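Going Through the School Budget With a Highlighter

January 4, 2026

I spent most of my winter break reading a school district budget, and I have to tell you, I had a great time. I know how that sounds! But the Sernis Unified budget is a public document, it sits on the district website for anyone to open, and once you get past the cover letter and the org chart it reads a little like a diary of every argument the town has had since our kids were in kindergarten.

It started with Kostula. If you're new here, Kostula is the charter school that opened out past the fairgrounds, in the old furniture showroom. It was approved by the county after our own school board turned it down, and people in town have been mad about it ever since, in both directions. My neighbors on one side have a yard sign for it and my neighbors on the other side have a yard sign against it (my yard has a birdbath). I wanted to know what it costs the rest of the district, because I kept hearing wildly different things at pickup, in the checkout line, and once at the dentist, where I was in no position to argue.

So I went looking. The charter transfer is on its own line, way in the back, after transportation and before debt service. It goes by student count. Kostula enrolled 632 kids this fall, and the district pays out a set amount for each one who lives inside our boundaries. That part is simple enough. What took me two evenings and most of a highlighter was finding out that the count gets taken in the fall and the money follows that count all the way to May, even when a kid moves back to Sernis Middle after Thanksgiving. Both schools teach the kid. One of them gets paid.

Now, I don't think that's a scandal. The rule was probably written so that schools could hire teachers without sweating over every moving truck, and I get that. But I had lived here for years and voted in every single school election and had no idea, and I'd bet a lot of people on both sides of the yard sign war don't know it either.

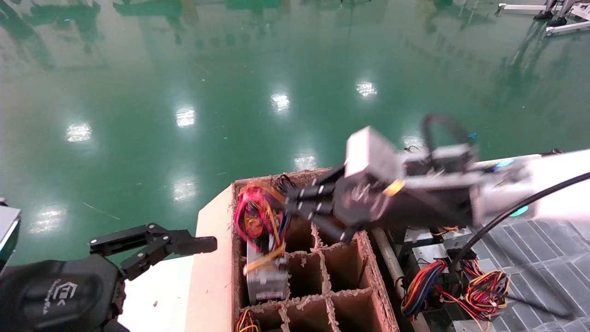
The other thing I found, and this one had me up out of my chair, is the management fee. Kostula is run day to day by a company called Skiverine, which handles payroll, curriculum, hiring, and the building lease. Its fee is set as a share of everything the school takes in, so every time enrollment goes up, so does the fee. The contract is posted too! It's a scan of a scan and you have to turn your head sideways for the appendix, but it's all there. I read it with a cup of tea and a blanket and felt like a detective.

What I couldn't find was what the fee gets spent on. Skiverine sends the school a yearly summary, and the summary has very tidy headings like "instructional support" and "operations," with a total next to each one and nothing underneath. The district, by comparison, lists its copier paper. I can tell you what Sernis Unified spent on floor wax. I would love to know as much about the school in the furniture showroom, which runs on the same tax money.

I wrote to the school and asked, very politely, and got a friendly reply saying my question had been passed along. I'll post whatever comes back.

In fairness, the district has its own soft spots. The Ondieki building, which was supposed to turn into the new early learning center, has been sitting there with a fence around it while we keep paying to heat it. There's a consultant line I still don't understand. And the board moved public comment to the end of the meeting, after the closed session, so if you want to talk about any of this you need a babysitter and a lot of stamina. I've stayed for it. There were two of us left, and the other person was waiting for a ride.

If you want to try this yourself, please do, it's so much less scary than it looks. Start with the summary by fund and skip the narrative pages until later. Keep last year's version open next to it so you can see what moved. Search for the word "transfer," then search for "contracted services," and write down every page number, trust me on that one. The full budget came in at about 1190 pages with the attachments, but most of that is salary schedules and you can fly right through them.

And write to your board members! Mine answered the same night with a real answer and a page reference, and I was so pleased I read it out loud at dinner. My kids were less pleased.

Next up I'm going to read the lease on the showroom, which Skiverine also signed, and see who owns the building. The county recorder's site is down for maintenance right now, so that post will have to wait until it's back. If you've already pulled the deed, leave a comment with the book and page number and I'll start there.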